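Notebook, chores bench, September

Started 9.40 am. Kulap on the grippers, me on the laptop and the log. Rattana in after lunch.

Carrying on with the question Rattana put up on the whiteboard last month, whether any of our three policies could be left alone with a household job for a morning. Short version of where we were: Vilell folds tea towels if you hand it a flat tea towel. Gilura wipes a bench well and won't stop. Gruten is the pick-and-place one and the only one I'd let near anything breakable. I've been asked to stop calling them by colour names in the log, so that's done from this page on.

Gruten, yesterday's towel and crockery block, for the record. 25 runs, 13 finished with no hand from us. Of the failures, most were the approach: it comes in at the right height for a mug and keeps that height for everything else. A saucer it just pushes along until it meets the wall of the tray. Two were my fault (wrong checkpoint loaded, didn't notice until the second run). I've left those in the total because taking them out later always causes an argument.

Speed is still poor. Kulap clears the same tray in the time it takes Gruten to settle over the first mug. I don't care much about speed for a home, nobody is standing over the thing with a stopwatch, but for the packing people at Uçar it matters and they've asked again. Told them up to 30 seconds an item on soft goods and to plan for the slow end of that.

Gilura: tried a lower stopping threshold. It now stops, sometimes before it has wiped anything. Put the old value back. The colour of the bench matters more than I'd assumed, and a white bench with a pale smear on it gets treated as finished. Rattana thinks a side light would help. To try.

Vilell: no change, not run.

Today's job is table tidying. Demonstrations by hand with the two grippers, items on a white table, the policy to learn from those later. I want things on the table that aren't all rigid boxes and cylinders, since a real sideboard or desk has soft, awkward things on it and somebody has to lift them to dust. Kulap has the better hands for it so she does the demos and I reset.

Demo count in the set before this morning: 209. Target before we retrain is whatever we have by the end of the month.

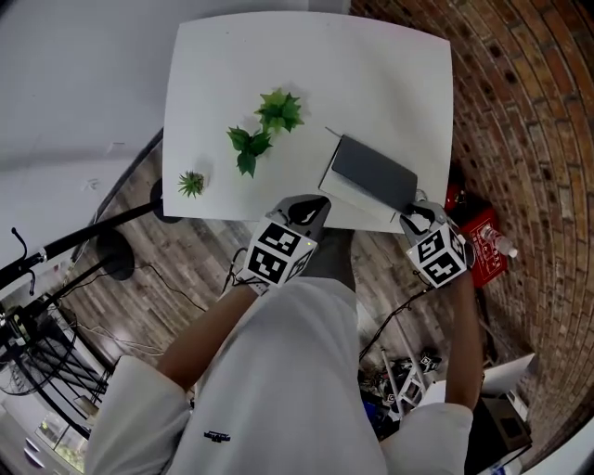
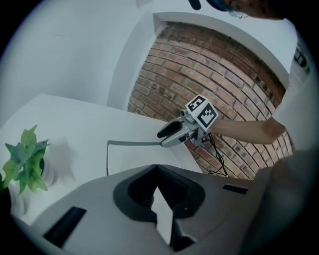
Tidying is harder to write down than folding. With a towel I can measure the corners and give it a pass or a fail. With a table, Kulap and I don't agree on what done looks like, and if we don't agree the policy won't either. My rule for the log from now on: everything inside the marked area, nothing touching, nothing hanging over the side. The flat grey and white box is the item I expect trouble from. It's low, so the jaw has to come in at the corner, almost level with the table, and that is exactly the move Gruten got wrong with the saucers. The artificial plants worry me less. A leaf gives when you close on it and there is more than one place to take hold. I may be wrong there, the small spiky one doesn't leave much room for a bad approach.

Things to check before the next block:
Marker cubes on both grippers, screws tight.
Cable on the left one, enough slack for a reach right across the table.
Clock sync between the two hands. It drifted last week and I lost an afternoon's alignment to it.

Rattana's note from 2.15, copied in so it isn't lost: "Try the box first on its own, then with the plants. If it can't do the box alone the rest tells us nothing." Agreed. Will do it in that order.

My own view today, for what it's worth. Wiping, nearly, with someone in the next room. Folding, only if a person does the first half of the job. Tidying, no — and I wouldn't quote Uçar a date for anything that depends on it. Kulap is more hopeful than I am and wants to run Gruten on the new set as soon as there's enough of it.

Batteries on charge. Laptop backup running, check it in the morning.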